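About us

Jalero packs small parts for other firms. Hinges, castors, toy blocks, bag clips, whatever fits in a carton and needs counting. 34 of us on the books, two shifts, one building on the Landwood estate. Started with hand packing on a long bench and a kettle. Still have the bench.

What we do now

Most of the sorting and placing is going over to robot arms, bit by bit. Not all of it. Anything floppy, tangled or in a bag stays with people for now. We run the trials ourselves, in our own building, with packers at the table from day one - they know which jobs hurt your wrists and which ones are fine.

Every new job begins on the practice table. Tape, coloured blocks, lots of goes. The layouts get drawn up by whoever is on the trial that week, then written in the green folder so the late shift can carry on with it. We call the whole thing Fuvomus. It was the name of a spreadsheet tab and it stuck.

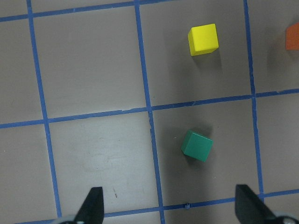
Will the robots replace the packers?
Packers' jobs have changed more than they have gone. When we started the programme we promised no redundancies from it and that promise is still in everyones contract letter. People who used to place parts by hand all shift now set up jobs, check cartons and sort out stoppages. Some like it better, some miss the bench, and there is a rota so you can do a bit of both.

Training

29 hours per person, paid, in work time. Used to be a single afternoon, which was daft. You learn the stop button first, then the pendant, then how to teach a position and save it. No maths test. Reading glasses in the drawer by the door. If you dont get on with it, say so and we find you something else, same rate.

Pay went up a grade for anyone signed off on the arms. Late shift now finishes at 9.30 instead of 10, the one change that everybody agreed on.

What it hasn't fixed

Noise is about the same. Changeovers still slow - we have 308 part numbers and a good few come in for one order then vanish. And standing watching a machine is tiring in its own way, so half-hour swaps came in last December after people asked. 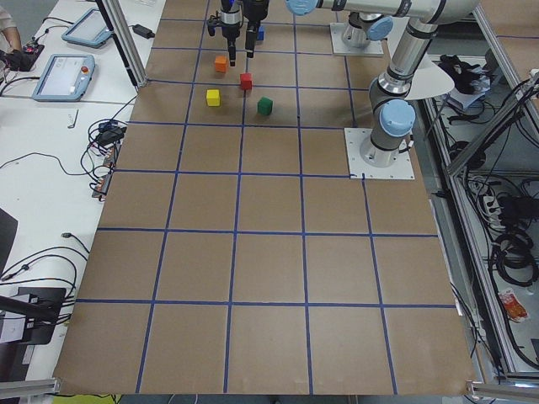 Duangkaew wrote in the staff newsletter that the arms took the dull half of her day and left her the fiddly half, and that she would like a bit of the dull half back on a Friday-feeling sort of shift. Fair point. It went to the rota meeting and the bench slots were doubled.

Visits and work

Customers and schools welcome, mornings best, closed shoes please. Ring the front office first. Jobs go up on the board by the gate and on this site, no experience needed for packing or for the arms.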